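Can It Put the Groceries Away Yet?

My mother had one question when I told her I was spending a week with chore robots. "Will it do the fitted sheet?" I had to tell her no, and she went back to her crossword, and I think a lot of people feel the way she does. We've been promised the robot housekeeper since before I was born. I still unload my own dishwasher.

So on a Friday in March I drove out to Gresard, a small company that works out of an old carpet showroom (the sample racks are still bolted to one wall, full of coats). Kiri Hinds runs the household side there. She met me with a coffee in each hand and warned me that robots are boring to watch. She was right for the first hour or so, and then I got completely hooked.

The project is called Tuhiwai, and it's all kitchen stuff: packing a lunch, wiping up crumbs, moving food from one container to another. Eggs come up a lot. I'd always assumed eggs were a party trick, the thing you show investors, but Kiri says they're a pretty fair test of everything at once. They roll, they come in slightly different sizes, and you find out very fast if you squeezed too hard.

Bags are worse, though! I would never have guessed that. "An egg is the same shape every time you look at it," Kiri told me. "A paper bag changes when you breathe on it." A person reaching into a grocery bag nudges the side out of the way without thinking. The machine has to work out where the opening is, and then work it out again once it has bumped the thing.

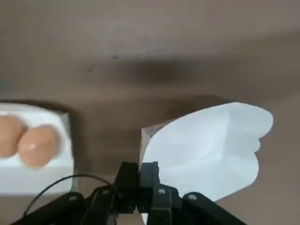 I asked for numbers, because my editor likes numbers. In the latest round of kitchen trials they ran 537 attempts across all the tasks, and a person had to step in on 124 of them. Sometimes that meant a real flop, and sometimes it just meant the arm had stopped and was waiting, like me in front of an open fridge. Kiri was cheerful about it. A year ago, she said, she wouldn't have bothered keeping score.

Speed is the other thing. One packing job took the arm nearly 30 minutes, start to finish. I could have done it during a commercial break -- but then I'd have had to get up, and I can see the argument for letting it take half an hour while I'm out walking the dog.

Shop floors are further along. Lorraine Faulkner manages the packing room at Grindileo, which sells candles and soap by mail, and she has had two Todonent arms on the line since last fall. They do 204 boxes on a normal shift. Every box is the same size and comes down the belt facing the same way, and Lorraine is strict about that. "I changed my room to suit them," she said. "I'm not doing that with my house."

I've thought about that the whole way through writing this. My kitchen has a drawer that only opens if you lift it, and a cat who sleeps on the cutting board. I'd still take one of Kiri's arms tomorrow if she offered, slow as it is. I'd start it on the groceries and keep the eggs for myself for a while. My mother says to call her when it can do the sheet.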